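Bollanum power strip, reviewed 01/02/2022

I paid 20 for the long white strip and keep it on the table by the fans. It's off-white, scuffs easily, and the gray cable leaves from one end.
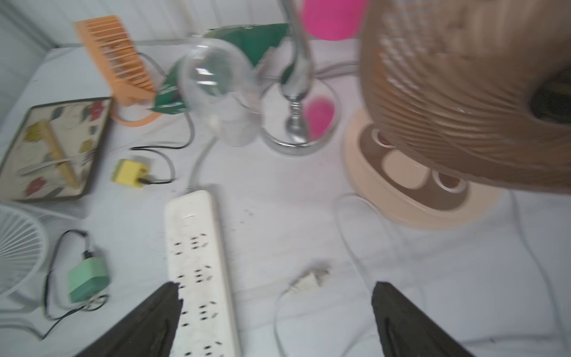 Can it stay on all day? Mine ran a fan for 17 hours in August without trouble.

The sockets grip well, and a yellow plug fits at the end.

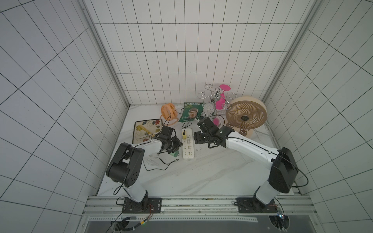

Elsie Nuttall found hers too tight for small adapters.

I eat at the same table, so crumbs matter. Wipe near the slots with a dry cloth only.

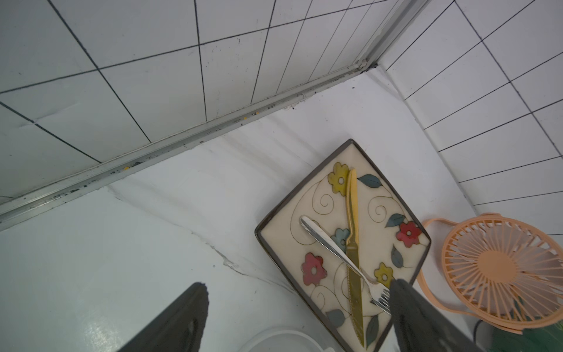
Get the longer cable, wrote Viktória Szabó, the short one barely reaches the floor.

Mine reaches. I'd like a switch for each socket
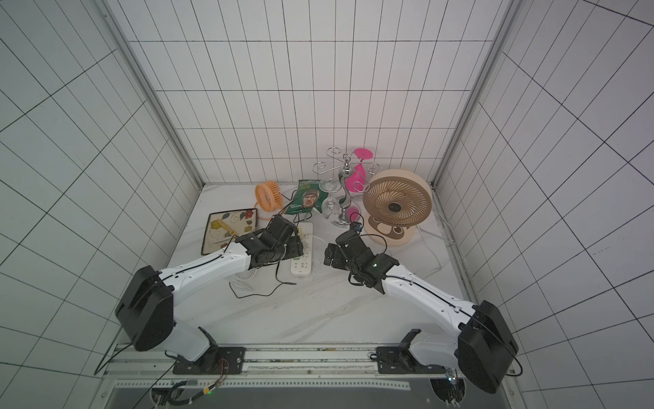
and a softer cord, but I would buy it again.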